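Crates, bins and sloping shelves: storage tips for the workshop
Struan Urquhart, updated 02/09/2026

Most workshops have plenty of boxes. The trouble is that they are all different, so they won't stack, and the one you want is always at the bottom. These are the habits that have worked for me in a small shared workshop in Alport.

Stick to one size of crate where you can. Before you buy a set, take two and try them one on top of the other. With some crates the base drops a little way inside the rim of the one below, and that stops the stack from sliding when you knock it. Others only sit edge to edge, and those are best kept on the floor.

Test them empty first, then with some weight in the bottom one. Lift the top crate off a few times as well. If you have to tug at it, it will be worse when it is full.

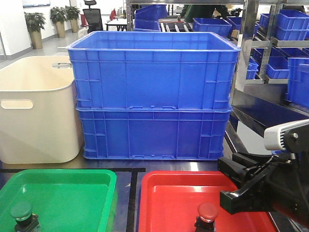 Blue crates stacked on the worktop, with a tall cream bin beside them.

Bins with hand holes are easier on the fingers than bins with only a rim to grip. The drawback is that small screws and washers can get out through the holes, so keep those bins for rags, offcuts and lengths of hose.

Tape is useful for marking out a bench. Run a strip across the surface to show where one job stops and the next begins, and turn it at a right angle if you need a separate corner for trays. Wipe the bench with white spirit first and let it dry. Cheap tape leaves glue behind, so peel it off and put down fresh every October or so.

Shallow trays in different colours are worth having too. I use green for parts that are ready and red for anything that still needs looking at. Ishbel Baird, on the next bench, does it the other way about, and we have had words.

Shelves that slope

If you take the same parts out day after day, think about shelves that tilt towards you. A bin on rollers comes down to the front when the one before it is lifted away, and you load new ones from behind.

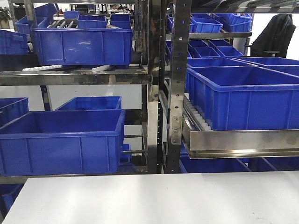

Set the slope with a full bin and then try it with an empty one. Too shallow and the empty bin sticks halfway - too steep and the full one hits the front rail hard enough to spill. I began at 11 degrees, which was too much for our heavier bins, and came down a hole at a time on the uprights until they rolled gently.

Leave a gap of 300 mm between tiers if you want to reach into a bin without pulling it out. For bins that you always lift down, you can close that up and gain a shelf.

Check the bolts on the uprights after the first week of use and again when you move anything heavy. Brush dust off the rollers while you are there. A drop of oil only collects more dust, so leave them dry.

Labels go on the front face, never on the rim, where they get scraped off. Write the part name large and the date small.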